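Re: [palliscombe-cards] Blind levels for the October evening
From: Tarık Coşkun
Date: Apr 20, 2023
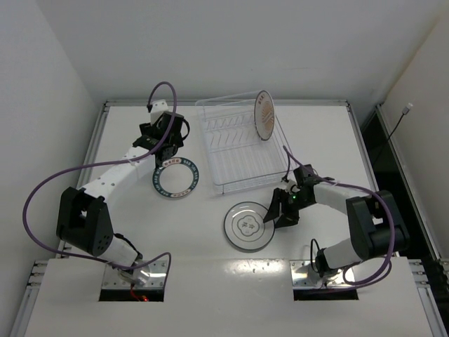 Hello Gönül, hello all,

Thank you for the long message. I read it twice, and the second time with a pencil. I answer below the parts where I have an opinion. The parts I do not quote are fine for me.

Gönül Yüksel wrote:
> I would like us to change the starting stack for the October evening.
> Last time everybody got 500 in chips and the first blinds were 10 and 20.
> After one hour half of the people at my table had no real decision left,
> they only pushed everything in or folded. I suggest 2000 in chips with
> the same first blinds, and levels of 20 minutes.

I agree with the 2000. With 500 and blinds of 10 and 20 you begin with 25 big blinds, and this is already a short stack before the first card is dealt. With 2000 you have 100 big blinds and people can see some flops without fear. My cousin drove a long way for the last evening and he was out before the soup was served. He was polite about it but he has not asked me when the next one is.

About the 20 minutes I am less sure. We must give back the key of the hall at midnight. If we start at seven, and we never start at seven, we have less than five hours, and there is the meal in the middle. I made a small table at home:

Level 1: 10/20
Level 2: 15/30
Level 3: 25/50
Level 4: 50/100
Break for food
Level 5: 75/150
Level 6: 100/200
Level 7: 150/300
Level 8: 200/400
Level 9: 300/600
Level 10: 500/1000

If every level has 20 minutes, this takes three hours and 20 minutes without the break. Then we are probably at the final table but I cannot promise that we are finished. I would take 20 minutes until the food and 15 minutes after it. The 5 chips can go out of play at the break, after level 4, if we accept that 75/150 is paid with the 25 chips. Please somebody check if I made a mistake there.

> Also the rebuys. I think they should stop completely. It is a friendly
> evening and the people who rebuy are always the same ones.

Here I do not agree, or only by half. I am one of these people, so you may take my opinion with some salt. But a person who loses with two kings in the first ten minutes has then a very long evening next to the coffee machine. My proposal is one rebuy for each player, only until the end of level 3, for the same price and the same 2000 chips. After that it is closed, also for me.

> Do we have enough chips? I remember that we used buttons from a sewing
> box for the last two levels.

We have the Keskin set, which is complete except for 3 black ones, and we have the old Ilisard set, where the colors are nearly the same as the Keskin but the values are printed differently. Please let us not mix them again. The Keskin red is 5 and the Ilisard red is 25, and this gave us the argument with the side pot that I think everybody remembers. I prefer to use the Ilisard chips only for the small cash table in the corner, with a different cloth on it.

For cards I can bring four new decks. The decks in the cupboard are marked now, I mean by use and not by a bad person. The seven of clubs has a folded corner and I can recognize it from across the table.

> Somebody must watch the clock. Can we use the thing on the telephone?

Yes, I tried one called Dralilex. It is free, it shows the blinds in large numbers and it makes a sound one minute before the change. The sound is ugly but you hear it. I could not find how to enter a break of a different length than the levels, so for the meal somebody must press pause. If you know a better one, please write to the list.

Two more points from me which were not in your message.

First, the string bets. We said many times that the player must say "raise" or move all the chips in one motion, and then we do not apply it with the people we like. I would be happy if the dealer says it at the start and then applies it also to me and to my brother-in-law.

Second, the prize. Last time the winner took 74 percent of the pot and I think this is too much for our kind of evening. I would pay 50 percent, 30 percent and 20 percent. The winner has still the cup – it is not a beautiful cup, but it is ours.

If there is no strong objection, I will write the rules on one page and send it as a new message, so that the subject line is easy to find later. People who want to play should answer to the list and not only to me, because my mailbox puts many things in the wrong folder.

Best regards,
Tarık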